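We use cookies to remember your language and region. By continuing to browse the Skultine support pages you accept our use of cookies. Manage settings

Last updated: 4/9/21

Section 4. Setting up the Lurkham outdoor table

Read this section before you put the table to use. It covers fitting the legs, leveling, loading, and care. The steps are the same for the Lurkham and the smaller Aswood, except where noted.

Choosing a place

Pick a spot that is flat and firm. Paving, decking and short grass are all suitable. Gravel works if it is packed down. Keep the table at least 1000 mm from a grill, fire pit or patio heater.

CAUTION: Do not set up the table on a slope. A loaded table can slide or tip.

Fitting the legs

No tools are needed. Allow 15 minutes.

1. Lay a sheet or blanket on the floor to protect the tabletop from scratches.

2. Place the tabletop face down on the sheet. Check that the four sockets are free of packing material.

3. Push a leg into the first socket with the locking tab facing the outside corner.

4. Turn the leg clockwise until it clicks. Do not force it. If it will not turn, pull it out, wipe the socket and try again.

5. Repeat for the other three legs.

6. Pull gently on each leg. A locked leg does not move up or down in its socket.
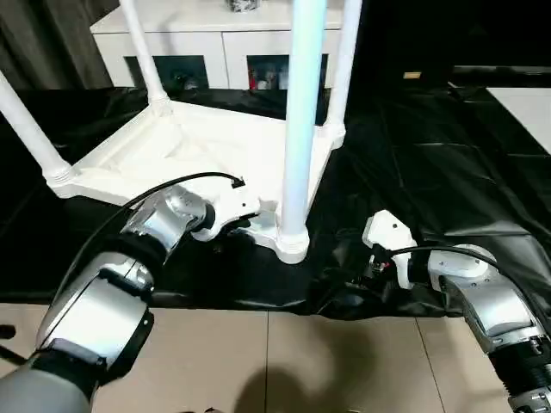
STEPS 7 TO 12: TURNING OVER AND LEVELING

7. With a second person, lift the table by the frame and turn it onto its side, then onto its legs. Do not lift or drag it by the legs.

8. Press down on each corner in turn. If the table rocks, find the corner that lifts.

9. Unscrew the foot under that leg by half a turn and test again. Each foot has 12 mm of travel.

10. If the table still rocks with the foot fully out, move it to a flatter spot. Do not wedge stones or wood under the feet.

11. Lurkham only: press the parasol ring into the center hole from above. Leave the blanking cap in place if you are not using a parasol.

12. Wipe the top with a damp cloth before first use.

NOTE: The table does not hold a parasol up by itself. Always use a weighted base. The Baumgart base fits both models and is sold separately.

Loading

Spread the load evenly. Do not sit, stand or kneel on the table. Do not place hot pans directly on the top.

Cleaning and storage

Use warm water and mild dish soap. Scouring powder and bleach will dull the surface. For stains, leave a wet cloth on the mark for some 15 minutes and wipe again.

Bring the table indoors when frost is expected. To remove a leg, press the locking tab, turn counterclockwise and pull. Keep the legs with the tabletop, and do not stack anything on it.

If the table has been stored over winter, check the locking tabs in February or before first use. Replace any leg with a cracked tab. Spare legs are listed in Section 6.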